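Okance Room Sensor: Set-up Guide
Section 3. Choosing a Position and First Power-Up

By Imtiaz Kumarasinghe
February 27, 2023
3 min read
9 shares

3.1 Before you start

Read this section through once before plugging in the sensor. Pairing times out after 15 minutes, and the unit must then be reset.

You need the sensor, the supplied power adapter, and the Vadov hub already connected to your home network.

CAUTION: Use only the supplied adapter. Other adapters may damage the sensor and void the warranty.

3.2 Choosing a position

1. Pick a room that is used every day. Readings from closed rooms are of little use for heating control.
2. Keep the sensor away from radiators, air vents, and direct sunlight.
3. Place it at sitting or sleeping height. In a bedroom, the top of a nightstand is suitable.
4. Leave a clear gap on all sides. Do not cover the vents with cloth, paper, or clothing.

NOTE: Bedding and curtains that touch the housing slow the temperature reading. Move the sensor if the reading lags behind the room.

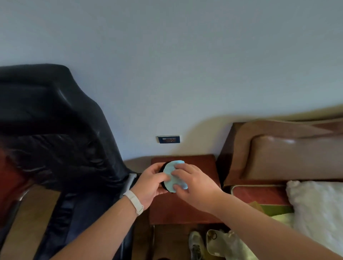
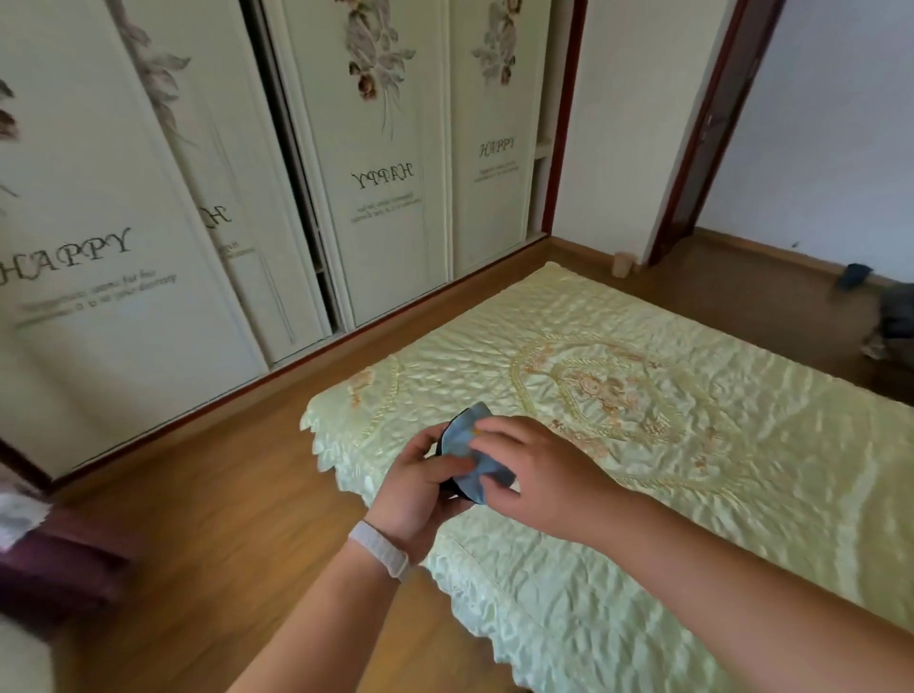 Bedroom: over the nightstand (first picture) and over the bed (second picture).

3.3 First power-up

1. Plug the adapter into the sensor, then into the wall outlet.
2. Wait for the status light to blink white.
3. On the hub, open Devices and select Add Sensor.
4. Enter the code printed on the underside of the sensor.
5. Assign a room name. Names cannot contain symbols.

The status light turns solid when pairing is complete. If it blinks red, hold the reset button until the light goes out and repeat from step 2.

3.4 Settling period

Leave the sensor in place overnight before setting a schedule. Humidity readings taken during this period are stored but are not used by the hub.

CAUTION: Do not clean the sensor while it is plugged in. Wipe the housing with a dry cloth only. Sprays can enter the vents.

To use a Praltham thermostat with this sensor, go to Section 4.

3 comments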